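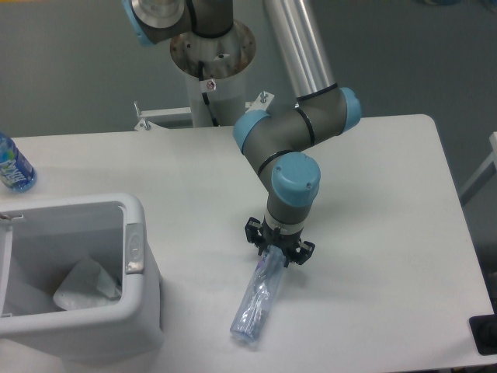 Drawing clear things is the week most of you have been dreading, I know, because you've told me so at the kettle, and I'd like to begin by saying that it is a good deal kinder than it sounds. We spent last Saturday on the enamel jug, where you could find the outside edge and trust it all the way round. With clear plastic the edge comes and goes, and what you have instead is a handful of small changes of tone. The bottle is a good one to start on: the body is see-through, with faint reflections and ridges, and near the upper end there's a label band with a purple tint, which gives your eye somewhere firm to rest before it has to deal with the rest. It slants down to the left with its bottom end very nearly at the tabletop, and on the white surface there's a soft grey shadow, lying below and to the right. I'd like you to keep coming back to that shadow, even when the bottle itself is being a nuisance.

## Before you draw anything

Please sit and look for a bit. I usually say as long as it takes to drink half a cup of tea, and then someone drinks the whole cup, and that's fine too. Have these by you:

- a sheet of the grey sugar paper (the white is for next week)
- an HB and a 4B, both sharpened
- a putty rubber, warmed in the hand
- white chalk or a white pencil, whichever you get on with

Grey paper matters more this week than in any other. If you start on white you have already used up your lightest light, and then the poor highlights have nowhere to go.

## Getting the slant

A bottle standing upright lets us be lazy. We draw a line down the middle, make both sides match and feel pleased with ourselves. Once it leans, the middle line leans too, and everything has to hang from it. So put that line in first, very lightly, and check it by holding your pencil out at arm's length and tilting it until it lies along the bottle. Bring the pencil down to the paper without changing the angle. It will look too steep, or too shallow. Trust it anyway.

Next, mark where the label band begins and ends along your line. The edges of a band round a bottle are curves, and they sit *across* the middle line, so when the bottle tips the curves tip with it. Nearly everybody draws them level with the bottom of the page the first time. I did it for years, and there's a framed one in my sister's hall in Ollton to prove it.

## The see-through part

Half close your eyes. What you want is the difference between the tabletop seen plainly and the tabletop seen through the plastic. It may be very slight indeed, and on a white surface it often is. Smudge a little HB with your finger and stop well before you think you should.

For the ridges, please don't rule a set of stripes. Look for the places where a ridge shows itself and leave out the places where it doesn't. A broken mark with a gap in it will look far more like plastic than a whole one, and it's quicker.

Highlights come last. Put in the brightest, have a biscuit, and then decide if you want any more.

## The shadow

Give it as much time as you gave the bottle. Soft means no outline at all, so work from the middle of the shadow outwards with the side of the 4B and let it fade by pressing less. Where the bottle's end comes close to the table, look hard at the narrow space between them, as that little gap is what tells us the thing is being held up and isn't lying down.

## For next time

Find something clear at home (a jam jar, a vase, the lid off a cake tin if it's one of those see-through ones) and lean it against a book on a pale cloth. Make 4 small drawings, none bigger than a postcard, moving the lamp between each. Bring them all, please, including the one you dislike.

Anyone who missed the jug can borrow my notes from the folder at the Flerside room. We finish at 12, and the July outing to Killero is on the sheet by the door if you haven't put your name down yet.

Verna Bellamy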